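Automatización y robótica | Notas de prensa

Perkora abre su laboratorio de simulación y muestra el entrenamiento de robots en cocinas virtuales

La jornada de puertas abiertas, celebrada el jueves, incluyó una demostración de tareas de manipulación en entorno simulado y una sesión técnica sobre transferencia a equipo físico

Perkora, empresa dedicada al desarrollo de software de control para manipuladores, abrió el jueves su laboratorio de simulación a integradores, centros de formación profesional y clientes industriales. Asistieron representantes de Charbonneau y Dikari, que colaboran con la compañía en la definición de tareas de manipulación doméstica y de hostelería.

La demostración se realizó sobre Dollosow, el entorno de simulación desarrollado por Perkora. El sistema genera cocinas virtuales en las que varían la distribución del mobiliario, los acabados de paredes y encimeras y la posición de los recipientes. Cada variación se registra junto con las imágenes de la cámara virtual y las consignas de movimiento, de modo que un mismo ensayo puede reproducirse con idénticas condiciones iniciales.

El catálogo actual consta de más de 800 escenas. Durante la visita se ejecutaron siete, seleccionadas por el equipo técnico según el tipo de recipiente y el contraste entre el objeto y el fondo.
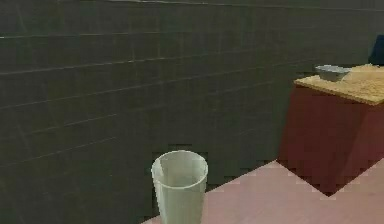 La resolución de trabajo es deliberadamente baja. Según explicó Getsemaní Alvarado, responsable de simulación de Perkora, las políticas de control se entrenan con imágenes comprimidas para reducir el tiempo de cálculo y aproximar las condiciones de las cámaras de bajo coste que montan muchos equipos comerciales. «Un vaso claro delante de una pared oscura es un caso favorable. Nos interesa medir cuánto se degrada la estimación de la posición cuando ese contraste disminuye o cuando la base del objeto queda fuera del campo de visión», señaló.

Los asistentes pudieron modificar la iluminación y el punto de vista desde dos puestos de operador y comparar las trayectorias calculadas antes y después de cada cambio. El programa incluyó asimismo una sesión sobre modelado de contacto, centrada en los coeficientes de fricción asignados a recipientes de pared fina y en su efecto sobre la fuerza de cierre de la pinza.

En la parte final, Alvarado presentó el procedimiento de validación previo al uso de una política en equipo físico. Consta de cinco fases: comprobación cinemática, verificación de colisiones, ensayo con ruido en los sensores, ensayo con retardo en las comunicaciones y revisión manual de los fallos registrados. Una política que no supera una fase vuelve a entrenamiento y repite el proceso desde el inicio.

Charbonneau aportará a Dollosow nuevos modelos de menaje con geometría y masa documentadas. Dikari se encargará de las pruebas en célula física, cuyo inicio está previsto para marzo.

Las empresas y centros interesados en asistir a la próxima visita pueden solicitar plaza a través del departamento de comunicación de Perkora. El acceso requiere inscripción previa y la parte práctica se realiza en grupos reducidos.

Noticias relacionadas
Dikari amplía su área de ensayos para manipuladores ligeros
Dollosow incorpora perfiles de ruido configurables para cámaras virtuales
Perkora y Charbonneau acuerdan un formato común para modelos de menaje
Abierta la inscripción al seminario técnico sobre modelado de contacto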